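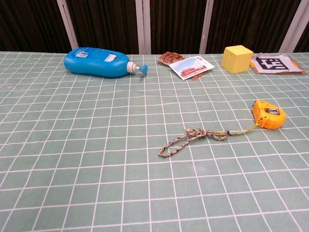
The Drudico grid cloth, with the tape measure and its braided cord out in front of the back row.

Drudico tabletop kit opens for orders

Aug 20, 2021

If you've been waiting on the Drudico tabletop kit, Trerketum opened orders this week, and I got to spend an afternoon with one at their Pollthorpe shop before the list went live. I came home with a page of notes and a sore back from bending over a table, so take this as a quick report and I'll do the longer one when my own kit gets here (yes, I ordered one, more on that below).

The short version for anyone new: Drudico is a kit for people who already have a robot with hands and want a repeatable table to work on. You get the pale green cloth with the white grid, a printed marker sheet, a yellow cube, and a layout booklet that shows where to put ordinary household stuff so your table matches everybody else's. The household stuff is on you. Trerketum doesn't ship a pump bottle or a tape measure, and I think that's the right call, though I can already hear the complaints! The price is $278 with the booklet, and shipping is extra outside the country.

I liked the cloth a lot more than I expected to. I've been marking up my bench at home with masking tape for years and it always looks terrible by the end of the month. With the grid you just read off the squares and put the thing back where it was. Alcides Prado, who wrote most of the layouts, told me he went through several versions of the line spacing before March and still isn't sure he picked the best one. "Ask me again after people have used it," he said, and went back to nudging the cube.

The layout on the table while I was there is one of the harder ones in the booklet. Most of the items sit along the back - the blue bottle on its side, a copper-colored bundle with a photo card lying crooked across it, the cube, and then the marker on its piece of cardboard. The tape measure is closer in, and it has a thin strap with a length of braided cord on the end. A soft, floppy thing tied to a hard, chunky thing is exactly the kind of job I never get around to setting up for myself. The booklet suggests starting from the cord end. I'd have gone straight for the tape measure, which probably says something about my results lately.

I was also glad to see a layout that leaves plenty of clear cloth in front. My arms are long and my table is short, and a lot of published setups assume the opposite.
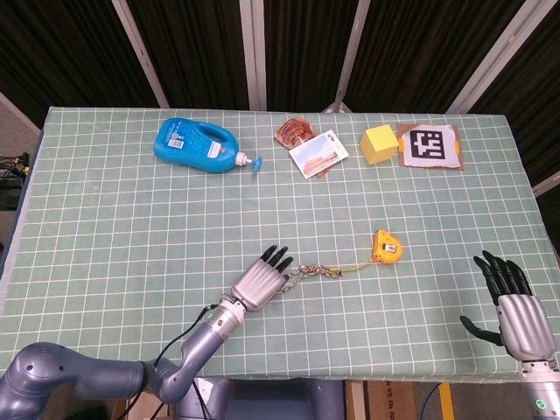
What it costs after the first box

There's a service side too, and I had to ask about it twice before I understood it. Your $278 covers the kit and 14 days of access to the online layout library. After that the library is $50 a year. You can keep using the printed booklet forever without paying again, but new layouts only go up online. Trerketum will also look over recordings you send in and tell you how closely your table matched the layout, up to 400 recordings a year on the same plan. I haven't tried that part, and I'd like to know how fast they turn things around before I recommend it to anybody.

A couple of gripes. The booklet is stapled, so it won't lie flat next to the table, and I kept losing my page. The marker is plain printed paper, and the sheet at the shop had started to curl. Prado says you can print a fresh one from the file, and I'd just do that on heavier stock and glue it down. I also wish the cloth came in a second color, but he told me there's no plan for one.

Ordering and pickup

Orders go through the Trerketum site. Local folks can pick up at the Pollthorpe shop, and the Rangel store will have a demo table as soon as their cloth shows up - call ahead, they didn't have a date when I checked. Arms and hands are not part of the kit, so please don't email me asking which box they're in.

Mine is set for pickup. I'll start with the cord layout and post how it goes, including the bad runs.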